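Proltthorpe Sorting Line: Effects of Partial Automation on Manual Handling Staff

Project report, second-year module in Work Systems
Author: Hinata Hattori

1. Background

Clustden is a returns processor. Retailers send it goods that customers have mailed back, and its staff at the Proltthorpe site open the parcels, check the contents, fold or repack what can be resold, and route the rest to repair or recycling. Soft goods make up most of the volume. Cushions, slippers, padded cases and small garments arrive mixed in the same cages.

In December the site put its first automated station into use. The station, called Shibata after the bay it occupies, picks single soft items from a tray and places them in one of 9 output bins. Hard goods had been handled by a conveyor and a pusher arm for several years before that. Soft goods were left to people, as a pusher cannot separate two items that cling together.

This report looks at what the station changed for the people on the line. It does not evaluate the purchase or the supplier.

2. Method

I spent 11 shifts at the site and interviewed staff during breaks and after handover. I also had access to the shift log, which records the time, the station and a short free-text reason for every stop. The log for the study period holds 339 entries. Two of these were duplicates and were removed.

Interviews were not recorded. Notes were typed up the same evening and shown to the person concerned, who could strike anything. One interview was withdrawn on request and is not used.

3. Changes in tasks

3.1 Picking

Before the change, a picker took an item from the cage, judged its condition and dropped it in a bin, all in one movement. The work is now divided. The station picks and places. A person loads the tray, watches the bins and clears stops. Judging condition has moved to a separate table at the end of the bay.

Pickers described the division in different ways. Those with back or shoulder complaints were positive, as the deep reach into the cage is gone from most of the shift. Others said that the old job had a rhythm they could set themselves, and that the new one is set by the tray.

3.2 Demonstration work

A second task did not exist before. The station learns grasps from human demonstrations, made with hand-held grippers, one in each hand. The gripper bodies carry marker cubes so that their position can be tracked. The demonstrator picks up, turns and puts down soft items using only the gripper fingers.
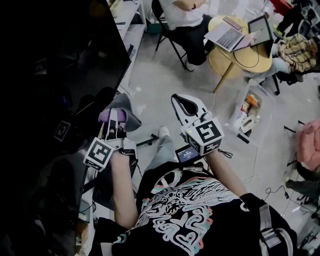
Demonstration work is paid at the picker rate plus a small supplement. Staff sign up for it on a sheet by the lockers. In the first weeks the sheet filled quickly, mostly with experienced pickers. Later the same few names returned, and the shift lead began assigning slots.

Three points came up repeatedly in the interviews. The grippers tire the wrist in a way that bare-handed work does not, and people asked for shorter slots. Feedback is thin: a demonstrator learns that a session was accepted or rejected, but seldom why. The third point concerns skill. Several pickers said they had to slow down and think about movements they had made for years without attention, for instance how to take hold of a padded item by its thick side so that a loose flap does not fold under. One called it "teaching somebody to tie a shoe over the phone."

3.3 Clearing stops

The most frequent reason in the log is a double pick – two items lifted together. The next is a dropped item lying between tray and bin. Clearing either takes little time, but the operator has to walk around the guard, confirm at the panel and walk back. Operators covering the station and the judging table together found this the hardest part of the job.

4. Staffing and pay

No one was dismissed in the study period. Two temporary contracts were not renewed, and management stated that this had been decided before the station was installed. I could not check this independently. Job titles have not changed, although the tasks have, and the union branch has asked for a new grade covering demonstration work. Talks were still open when I left the site.

5. Limitations

The period is short and includes the winter peak, when temporary staff are present anyway. The free-text reasons in the log are written by whoever is nearest, and the wording varies. I had planned to compare the site with the Iststead depot, which has no station, but the Iststead log uses a different stop code and the figures could not be matched.

6. Recommendations

Demonstration slots should be shortened and alternated with table work. Rejected sessions should come back with a reason, even a single word from a fixed list. A second confirm button on the near side of the guard would remove most of the walking. The sign-up sheet should be kept, with assigned slots used only where it stays empty.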